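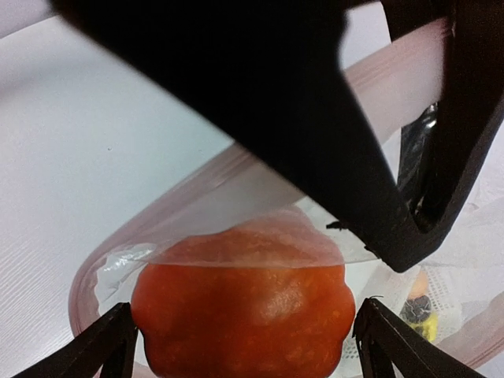
The case against buying a gripper on its payload figure

Most comparisons of grippers that reach me are a table. Stroke, payload, closing force, mass, price, sometimes an ingress rating. I have written a few of those tables myself and I no longer think they help anyone choose. The columns describe how the gripper behaves when it is already holding a clean, rigid part, presented at a known height, with nothing else near the fingers. Grocery work hardly ever looks like that. The item sits in a bag, the bag is thin plastic, and the plastic goes wherever the fingers want to go.

My argument is that for bagged and mixed goods, the fingertip and the wrist camera should be chosen first, as a pair, and the gripper body last. This is the reverse of how most labs buy, and the reverse of how we bought.

Over the winter we compared two parallel grippers on the same arm: the Prillard, a commercial electric unit, and the Hnatiuk, a lighter one we machine in house from a design Bongani Coetzee drew up for his thesis. Both ran under the Witomia controller with the same motion limits. The task was to close on one item of produce in or partly under a plastic bag, lift it 100 mm, hold and put it down. We logged 536 attempts before the end of August, split evenly between them.

On paper the Prillard should have won comfortably. It has more force, a stiffer frame and better repeatability. In our logs the difference between the bodies was smaller than the difference we got by changing the tips on either one. With the flat rubber pads that ship with the Prillard, both grippers did badly on anything round and smooth. With narrow, ridged black tips, both improved. I don't claim this settles much, as one lab's bench is one lab's bench, but it was enough for me to stop quoting force figures in planning meetings.

The reason is mostly geometry. A lobed fruit is widest at its flanks and tapers below. Tips that meet it at the bulge can press with very little force and still centre it. Tips that meet it higher up push it down into the bag, and no amount of closing force helps. More force makes the outcome worse, because the item bruises as well as escapes. A narrow tip can be placed at the right height with less clearance on either side, and clearance is the thing a full bag doesn't have.

Film is the second part of the problem. A sheet of translucent plastic lying across the upper half of a tomato does two separate things. Mechanically, it can get between pad and skin and lower the friction. Optically, it changes the colour. Bare skin gives a saturated red; covered skin gives a dusty pink, with a pale line where the sheet ends. A segmentation model trained on clean produce tends to stop at that line and report half a fruit. Its centroid then comes out too low, and the grasp is planned for the half it can see. We lost more attempts this way than to slip, and a spec sheet for the gripper would never have shown it.

Pink bags are particularly awkward here. The rim folds into a thick band with darker parallel lines along it, and on a red item the contrast between band and fruit is poor. Clear bags bring a different fault: small bright glints along the creases that upset the depth estimate. I would like to see suppliers of vision packages publish results for both, separately.

Now the camera. The standard advice is to mount it as far back as the wrist allows, for the wider view. I disagree, at least for this work. A close camera gives a large, detailed view of the contact, and contact is where the information is. The cost is occlusion. Set close in, the camera can lose much of the upper half of its view to black structure, out of focus and useless, and you have to plan around it. We masked those pixels and carried on. What remained, both fingertips and whatever was between them, told us more about a coming failure than the wider view had.

There is a fair objection. A close view loses the rest of the bag. The policy may not know that a printed packet is lying against the item, or that the bag's rim has curled round behind a finger, until lift. Bongani holds this view and has argued it with me at length. His preference is a fixed overhead camera plus a simple gripper with no wrist view at all. For sparse bins I think he is right. For full bags the arm blocks the overhead camera at exactly the moment of closing, and I can't see a way round that with placement alone.

A second objection is cost. Fitting new tips took us 40 minutes each time, including recalibration, and that is a real charge against any scheme that treats tips as the main variable. The Kundutska mount we have since fitted shortens this, although it adds length at the wrist and moves the camera's near limit. I would still accept it.

What I would ask of anyone publishing a comparison is modest. State the tip geometry with a drawing. State the camera offset. Include frames taken at the moment of closure, with film in them. Report failures by cause, and keep perception failures out of the gripper's column. Under the usual reporting, a weak segmentation model makes every gripper look equally poor, and the buyer then falls back on payload.

We are repeating the comparison in October with the tips held constant and the bag material varied. The Hnatiuk will go first, for the dull reason that its spare drive belt has already arrived.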